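4.2 The open day at Machala

We took the kitchen simulator to the Machala open day in June, and it was easily the most enjoyable part of the whole project. Up to then the system had only been used by the 6 of us who built it, all of whom know where it is likely to go wrong. At Machala anyone could walk up, pick an object on the worktop and ask the arm to fetch it. Roughly 700 people came through the hall over the two days, and a good share of them stopped at our table.

The set-up was kept simple. One large screen showed the simulated kitchen to the crowd, and a smaller one beside it let the visitor type a request in plain words. The planner (Pomgate, described in Section 3) turned the request into a chain of movements, and Zamwood, our physics layer, played them out. Gwion Maddocks stood by the keyboard on both days and helped people who were shy about typing. Visitors were told only that the arm could reach things on the island. We gave no list of approved phrases, as we wanted to hear how people would really ask.

And they asked wonderfully! One child wanted "the tiny one for sneezing", meaning the pepper grinder, and a retired cook asked for "something to wake up a boring soup". Several people asked for the fruit one piece at a time and then wanted it all put back. We had tested none of these, and the logs from those two days have been more useful to us than anything we wrote ourselves.

The kitchen used for the demonstration is shown in Figure 2. It is the busier of our two layouts, with small items spread over the island and more equipment along the back wall. 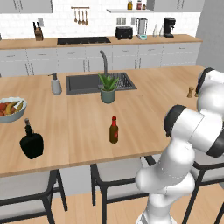
Figure 2. The simulated kitchen from the open day, with the white arm at the right of the island. Items on the island include the fruit bowl, two bottles, a soap dispenser, a potted plant and a pepper grinder.

4.3 What visitors asked for

We kept 800 typed requests after removing blank entries and repeats sent by a double press of the key. Names of objects were much less common than we had expected. People pointed with words instead: "the one by the sink", "that bottle, no, the little one". The red-capped bottle near the middle of the counter was called hot sauce, ketchup, chilli and, more than once, medicine. Pomgate coped well with the first three and had no idea what to do with the last.

Place words gave us the most trouble. A visitor facing the screen says "behind the plant" and means further away from themselves, while the planner was working from the base of the arm. We changed this overnight so that the second day's visitors were understood from their own side of the screen — a small fix, and the mood at the table was noticeably better for it.

Requests for things on the rear counter were also common, above all the toaster and the blender. These lay outside the task, and the planner answered with a short refusal. Many visitors took this as a challenge and tried again with kinder wording. We have since added the rear counter to the Grurkiva task set, and Section 5 reports the first results with it.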